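The woman who runs the Jurnthorpe repair room asked me not to use her name, so I won't, but she made me a very good cup of tea and talked for two hours.

We started with the furniture, her favourite subject. "Grey goes with everything and hides nothing," she told me, laughing. 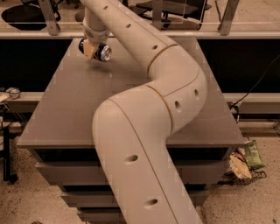
Storage is what she really wanted to talk about. She'd bought two cabinets from Gallitz in October and still wasn't sure about the colour. I liked the flat smooth top, and the grey panels stacked down the front – very tidy! "Ask me again after winter," she said.

Then we got onto cleaning, which she does herself with a damp cloth and no spray.

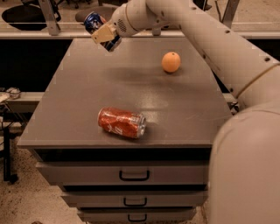
"You wipe it, you turn around, and there's dust again," she said. She's given up on polish altogether (the Nismont one smelled like a dentist's).

2018-11-01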